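Print this article
E-mail this article

Review: the Pimton folding policy, second release

Pimton is a learned control policy for two-arm garment folding, distributed as weights plus a training recipe. It was trained by imitation on teleoperated demonstrations and predicts short sequences of joint targets from camera input. We ran it on our own bench for most of the winter, with the older Notberg policy as the baseline.

The main change from the first release is the loss. Pimton now weights the moments just before and after a grasp more heavily than free motion, on the argument that most failed folds start with a bad pinch. The authors supply 1,000 demonstrations. We added 27 of our own to adapt the policy to our table height, and fine-tuning finished overnight on one workstation.

Dark clothing is the hard case. Creases in matte black fabric give the cameras little to work with, and a long bundle held at both ends can carry a raised lump of gathered material that the policy has to notice before it commits to the next fold.
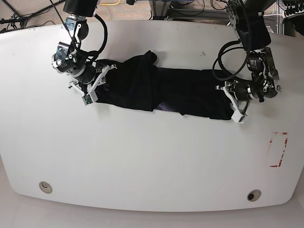 By Kozłowski
Bench Reviews, 29 February 2024

Notberg does poorly on such a bundle. It tends to treat the garment as flat once both ends are gripped, and proceeds. Pimton more often releases one end and regrasps closer to the bulge. That behavior is the strongest argument for the new loss, although we did not run the ablation needed to separate it from the extra data.

Layer alignment is less convincing. Lower edges come out irregular, with flaps that do not meet, and a second color of fabric can be left showing under the outer layer. The policy has no explicit term for edge alignment, and its success metric ignores it. Users who need a shelf-ready fold should score that separately.

Installation is plain work. The Sternon driver package is required, and the December version broke gripper calibration until we set the limits by hand - the manual does not mention this. Logging is good. Inference kept up with our control loop on 2 GPUs; on a single card we saw pauses between action sequences.

We recommend it for labs that already have a two-arm cell and their own demonstrations. Those starting from nothing should wait for the larger set of 2,000 demonstrations promised with the next release.

Print | E-mail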